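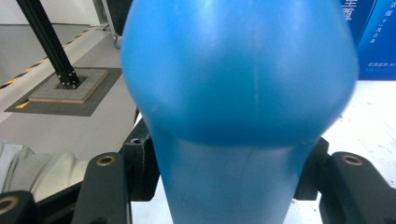
So how many times do you have to show a robot something before it gets it? More than you'd like, and the number goes up every time you change your mind about how the job should be done.

I changed my mind three times this month, so ask me how my November is going!

We're doing all the teaching by hand right now, squeezing the gripper ourselves and letting it record what we do. I tried remote control last year on the Kaewsai job and hated it (there was a lag, and I kept overshooting everything). With the thing in my own fist I just grab, lift, put down, go again. I can get through 30 in a row before my thumb starts complaining.

The goal for Zukurcombe is 3000 good ones. Heino Navickas went through my first batch and threw out a whole pile because I was pausing right before I closed the fingers, and the robot would've learned to pause too. Fair enough, but ouch. I hum while I work now and it keeps me moving.

Next up is doing it all left-handed, wish me luck.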